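Jomov Deep Bowl, Large

Item 312
Color: Mist (pale blue-white)
Finish: gloss inside and out
Sold singly
Made for us by Shemweta

Every kitchen has a cupboard full of bowls and only one that anybody uses. The others are too shallow for pancake batter, too small for potato salad, or came free with something and have been taking up room ever since. We sell bowls for a living and ours is no different. The Jomov is the one that lives in the dish rack, having never been put away long enough to earn a spot on the shelf.

It is a large bowl and it is deep. We put both words in the description because customers kept ordering it and then writing to say it was larger and deeper than they had pictured. If your cupboard shelves are fixed, measure them first. If your cupboard shelves are adjustable, you will be adjusting them.

What it's for

Bread dough, mostly, going by the mail we get. The high wall keeps flour in the bowl and off your shirt, up to a point, and there's room for a dough to double without climbing out to look around. It also handles salad for a crowd, a chicken in its marinade, popcorn for people who claim they only want a little, and the soaking of beans you will remember at 9 in the evening and not cook until the weekend.

It does not go on the stove. We mention it on account of a letter from April, which included photographs.

The rim

Our first version had a thin rim. It looked very elegant in the shop and was miserable to hold, especially with a full load of batter and one hand on the spatula. For this one we asked Shemweta for something thick and smooth that you could hang on to, and they sent back a sample with a note asking whether we were sure. We were. A thick rim gives your fingers something to close on when you tip the bowl over a pan, and it's kinder to the heel of your hand when you're scraping down the last of the batter. It also takes knocks better than the thin one did, and ours has met the faucet many times.

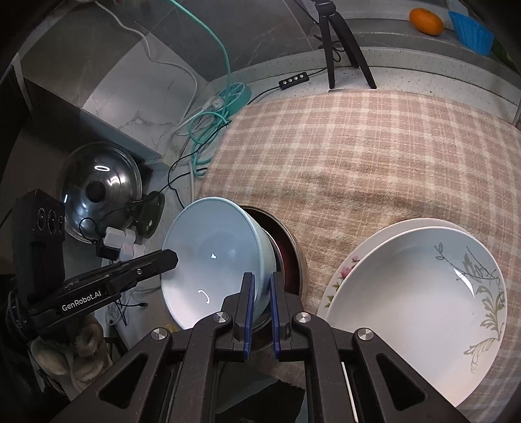
The gloss goes all the way down, with no ridges, no measuring marks and no decorative swirl at the bottom to collect egg. We were offered a swirl. We were offered it more than once. A plain curved inside means a rubber spatula can get nearly everything out in a couple of passes, which is good news for the cake and bad news for whoever was hoping to lick the bowl.

The color is called Mist because the people who name colors had already left for the day when we asked. It's a very pale blue that most people will call white until they stand it next to something white. It hides nothing. Beet juice, turmeric and tomato will all be plainly visible until you wash them off, so wash them off. Left overnight, turmeric may leave a faint yellow souvenir. A paste of baking soda and water takes care of most of it.

Care

Dishwasher safe, bottom rack, assuming you are willing to give up the bottom rack. It takes up the space of most of a dinner party. We wash ours by hand, out of stubbornness and a lack of room.

Hot water and dish soap are fine. Skip the steel wool. The gloss will put up with a lot of whisking, but it doesn't care for being sanded.

Don't take it straight from the fridge and fill it with boiling water. Let it sit on the counter for a while first, and find something else to do.

Stacking

It nests with the Jomov Medium and the Jomov Small, which go inside in the order you would expect. It does not nest with a second Jomov Large as neatly as we would like. They'll stack, but they sit high, and getting them apart takes a bit of a twist. A dish towel between them helps. Put the towel in before you stack them, as we did not.

Lid

There isn't one. A dinner plate works, as does a damp towel, and many pot lids will sit on top well enough to keep the cat out. We have a fitted lid in the works under the name Vulik and have had it in the works for 2 years. The current sample fits beautifully on one bowl out of every batch. When it fits on all of them, it will appear on this page.

Shipping and returns

Bowls leave our warehouse in Dinville in a double box with a great deal of crumpled paper. Keep the paper. It's good for lighting the grill and for wrapping the bowls this one is about to replace.

Orders placed before noon usually go out the same afternoon. If yours arrives broken, send us a picture of the pieces and we'll ship another. There's no need to mail the pieces themselves, though several people have, and they were packed better than we'd packed the bowl.

Unused bowls can come back within a month. We define unused generously, but there has to be no dough on it.

What buyers have told us

"Bigger than I thought. Keeping it."

"My sister borrowed it and I have bought a second one, as that was easier than asking."

"Good bowl. Sits nicely against my hip when I stir. Wish it had a spout."

"It is blue. My husband says white. Please advise."

On the spout: we tried one. It poured well from exactly one angle and dribbled down the outside from all the others, so we went back to a plain rim and a steady hand. On the husband: we have no position.

Also in this line: Jomov Medium, Jomov Small, Jomov Colander (back in stock soon, if the holes come out round this time)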